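October 2025
Minutes and notes, by Tamás Somogyi
Filed under: Club Business / Repair Evenings

Nirnau Computer Repair Circle -- minutes of the monthly meeting

We started a little late, as we usually do when there is cake, and I didn't have the heart to hurry anyone along. It was lovely to see so many familiar faces back after the summer, and a warm welcome goes to the two newcomers who found us through the notice at the Pap bakery. Apologies had come in from three members who are down with the same cold.

The minutes of the last meeting were read and approved with one correction. The donated monitors came from the Bevum office, and I had written that they came from the school. My mistake, and my thanks to the sharp-eyed member who caught it.

1. Donated desktops. Novamance has offered us another batch of used office desktops, 67 in all, and after a good long talk we agreed to say yes to 50 of them. The storage room will not take more unless we finally part with the old printers (see item 4). Everyone felt these machines are well worth having. The cases open without much fuss, and a family who only needs email and homework can get years out of one.

2. How we strip and check a case. This took up most of the evening, and I think it was time well spent. There has been some confusion about the order of work, so we went through it slowly and wrote it down. The case goes flat on the metal table with the open side up. Drives come out first, then any cards, then the memory. The processor comes out last, and it goes straight into its own tray with the case number on it. The power supply stays in unless it fails the test.
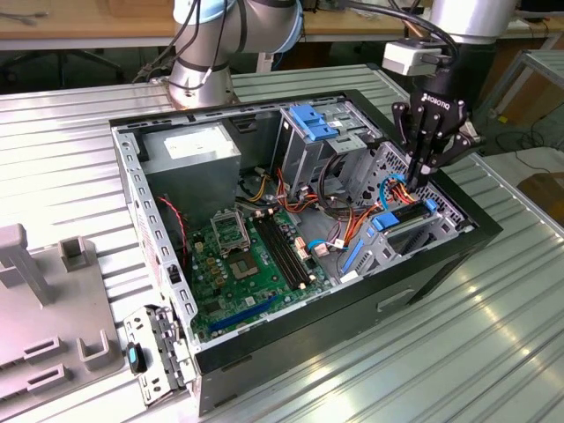 Desktop case on its side with the side panel off. CPU socket empty, bracket up; power supply at upper left.

There was a friendly disagreement over whether the bracket on the socket should be left standing or closed again once the processor is out. Those in favor of leaving it up said it tells the next person at a glance that the socket is empty. Those against worried about sleeves, screwdrivers and crumbs (I looked at my plate). We settled on closing it whenever a case is going back on the shelf, and leaving it open only while work is going on.

We also talked about the blue plastic clips and tabs that hold the drives. They snap if you are rough with them, and replacements are hard to come by. Please put any spare ones in the jar by the window -- not in your pocket, where I found two of mine last April after a trip through the laundry.

Agreed: a written sheet will be taped up beside the table. I will type it.

3. Cables. Tying back the power wires before closing a case was suggested again, and this time it was agreed. We have more than enough ties in the drawer.

4. Old printers. Discussed at length, with real affection for one or two of them. Agreed to offer them to members first and take whatever remains to the recycling yard.

5. Any other business. The kettle is on its last legs and a member has kindly promised a spare. The key to the side door is still missing, so please check your coats.

The date of the next meeting will go on the door once the hall has confirmed.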